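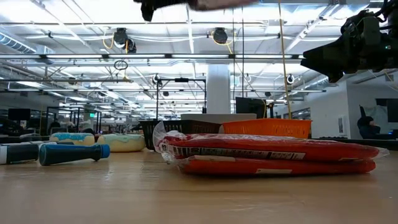

Right, so my subject this morning is the odds and ends that end up on a table when you empty a drawer, a bag or a car boot, and what I do with them next. I've done this in a lot of houses now, and the first ten minutes always look the same. You get a marker next to a blue handle of some kind, a couple of donut-shaped things with blue and green icing, and two flat red somethings still in their plastic bag with the barcode sticker on. And right behind them, a dark mesh basket and an orange one! The baskets are there within arm's reach and the stuff is still on the table. That gap is what I want to talk about.

(Pause. Ask who has a table like this at home. Wait for hands.)

**Why baskets don't fill themselves**

- When I did the Losthorpe house I logged every loose item, because I'm like that. 2,923 of them. I'd guessed 3,000 before I started and I was quite pleased with myself.
- 927 of those had no home at all. They weren't in the wrong place - there was no right place.
- Tell the Trerndale story here if we're on time. Short version: lovely labelled baskets, all bought first, all still stacked in the hall in January.

**Bagged things**

I have a soft spot for anything still in its bag with the sticker on. People treat it as half shopping, half belongings, so it floats about for months. My rule is that it gets opened or it goes back to the shop, and you decide while you're standing there holding it. If you've got two of the same, open one. Keep the other with the spares and write on the bag what it is, in big letters.

(Slow down, I always rush this next bit.)

**Two baskets, no more**

1. One for things used at this table.
2. One for things that live in another room.

I like them in different colours so that I don't have to think. Orange for leaving the room, dark for staying, but swap them if you prefer. Empty the leaving one before bed - it takes me four minutes, five if I stop to read something.

Pens and markers go in the staying basket, lying flat. Toys and pretend food go in the other one, unless children play at that table, in which case give them a basket of their own and let it be a mess.

**Exercise**

Hand out the Joslow sheets. There are 27 in the folder, so they may need to share. Everyone writes down what's on their own table from memory, then picks one thing that has nowhere to go.

Mention the Bozkurt session after lunch, it's upstairs. Then questions.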